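The Road to Cundell

Posted January 28, 2024 in Short fiction

The bus from Okville stopped at the bridge and the driver said that was as far as he went. Precious Bautista asked him how far it was to Cundell. He said it depended whether the ford was up. Then he closed the doors and turned round in the mouth of a farm track, which took him three goes.

She had one bag and the box. The box had her uncle's accordion in it and weighed more than the bag did. She had carried it down two flights of stairs in Okville, across the square and on to the bus, and her right hand had a red line over the palm where the string had been. She changed hands and started walking.

Her uncle had left the accordion to a man called Nestor Calimlim. The letter said so in one line, after the furniture. Her mother had never heard of him. The solicitor had written to the address twice and had nothing back, and in the end Precious had said she would take it, as she was between jobs and had never been up that side of the valley.

The road went along the river for a while and then left it. There were sheep on one side. It was June and the verges had not been cut, and the cow parsley leaned in so far that her sleeves were damp after ten minutes. She passed a sign for Aquino's yard, with an arrow, and a second sign a little further on with the arrow pointing back the way she had come.

At the top of the rise she put the box down and sat on it. It gave a small groan. She got up again and sat on the wall.

She had brought a cheese roll and ate half of it. She tried to remember whether she had ever heard her uncle play. There had been a wedding, she thought, but that might have been somebody else's uncle. What she remembered was the sound of him putting it away, the two clips going down one after the other, and her aunt saying from the kitchen that it was about time.

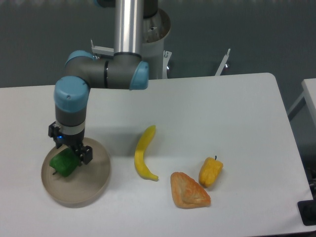 The ford was up, though not by much. She took her shoes off, tied them to the bag and went across with the box on her head, holding it with both hands like a woman in a school geography book. The water was very cold and came to just under her knees. On the far side she stood on the warm tarmac until her feet were dry enough for socks.

Cundell was nine houses and a chapel. The first door she knocked at was opened by a boy who looked at the box and shouted for his mother. The mother said Nestor was up at the hall, he was always up at the hall, and was that for him? Precious said it was. The woman looked at it for some time and said well, he'd be pleased or he wouldn't.

The hall had a tin roof and a green door, which was open. A man of eighty or so was standing on a chair, doing something to a light fitting. He did not get down.

"If it's the raffle, I've bought mine," he said.

She told him who she was and whose niece she was. He carried on with the screwdriver until the screw was in. Then he came down off the chair, one foot and then the other, and wiped his hands on his trousers.

"He's dead, then."

"In the spring. They wrote to you."

"I don't open them," he said.

She put the box on the floor between them and undid the string, and he watched her do it. When the lid came off he bent and looked, but kept his hands behind him. The accordion was red. One of the straps had been mended with a piece of belt.

"I lent him that for a weekend," Nestor said. "I paid 82 pounds for it, and it was a lot of money. He said he'd bring it back on the Jovley bus."

"When was that?"

"Before you were born. I met that bus every week until they took it off."

She said she was sorry. He said it was hardly her doing. Then he sat down on the chair, pulled the accordion up on to his knees and put his arms through the straps, and it took him two tries to get the second one over his shoulder. He undid the clips.

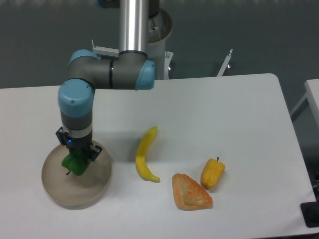

The boy's mother called from the doorway that he wasn't to start on anything long, there was a whist drive at seven and the tables weren't out. She had come up the path behind Precious and had a cake tin under one arm.

"I'm only seeing if it works," Nestor said.

He drew the bellows out slowly. Air came through somewhere on the left side with a wheeze, and he stopped and felt along the folds with his thumb until he found the place. He kept his thumb over it and tried again. This time there was a note, and he held it as long as the bellows would go.

"That wants a patch," he said. "You might pass me that tape."

Precious found the tape on the windowsill and bit off a piece for him, and then another when the first went on crooked. The woman had started on the tables by herself. After a minute Precious went and took the other end.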